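Small Radars, Long Coastlines

Undow wants harbor authorities to stop thinking of maritime surveillance as something only navies buy

10/04/2023

For most of its history, watching the sea from the air has meant a crewed patrol aircraft, a long runway and a budget to match. The aircraft flies out, sweeps an area, and goes home. Between flights, the water goes unwatched.

Undow, a sensor company based in the port town of Callthorpe, builds a radar pod small enough to hang under a light unmanned aircraft. The pod is called Pravex. It weighs nine pounds, draws its power from the aircraft's own supply, and is meant for customers who have never owned a radar before: port operators, fisheries agencies and coastal rescue services. 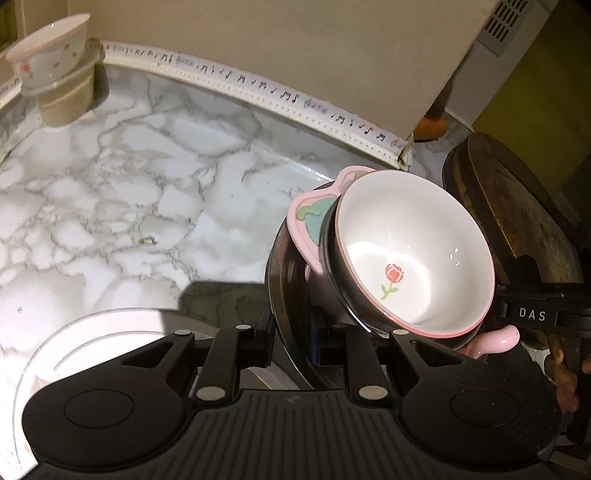
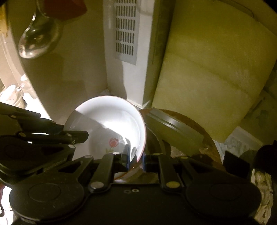
A radar built from ordinary parts

Pravex uses very little custom hardware. The processor board comes from the telecom industry, and the antenna panels are made by a supplier that mostly serves the automotive market. Undow designed the housing, the cooling and the software that turns raw returns into a list of contacts.

The approach has costs. Commercial parts go out of production on the maker's schedule, and the company has already had to redesign one board when a chip was discontinued. It also means the pod will never match the range of a purpose-built military set. Undow's answer is that its customers do not need that range. A port that wants to know which vessels are sitting outside its approach channel is looking at a patch of water it can nearly see from shore.

Software does much of the work that hardware does in larger systems. Sea clutter - the false returns that come off waves - is the main problem for any small radar looking down at the ocean. Pravex compares several passes over the same water and drops anything that does not hold together from one pass to the next. Contacts that remain are checked against the identification signals that larger vessels are required to send. A contact with no matching signal is flagged for the operator, who decides what to do about it.

Trials over the bay

The pod has flown in two sets of trials so far, both from a grass strip outside Callthorpe. The first used a fixed-wing aircraft with four hours of endurance. It showed that the radar worked but also that the cooling did not. On warm afternoons the processor slowed itself down to avoid damage, and the contact list fell behind.

The second set used a reworked housing with a larger air intake and a new mount. The aircraft, a twin-boom design named Moon, flew a racetrack pattern over the mouth of the bay while rented fishing boats moved through the area below. The test team followed the flights from a trailer at the end of the strip, with a paper chart taped to the wall as a backup.

Small open boats remain difficult. They sit low, they are often made of fiberglass, and in a moderate sea they disappear behind the swell. Undow lists them as a known limit in its customer documents and recommends pairing the radar with a thermal camera.

What comes next

The company plans to build 60 pods in its first production run. Most of the assembly will be done in Callthorpe, in a former net loft that still has its loading doors on the water side.

Rules may turn out to be a bigger hurdle than engineering. Flying an unmanned aircraft beyond the operator's line of sight takes special approval in most places, and a port authority with no aviation staff is poorly placed to apply for it. Undow is considering a lease arrangement in which a licensed operator flies the aircraft and the port receives only the data. Pricing for that service has not been set, and a third set of flights, this time at night, is planned before the end of April.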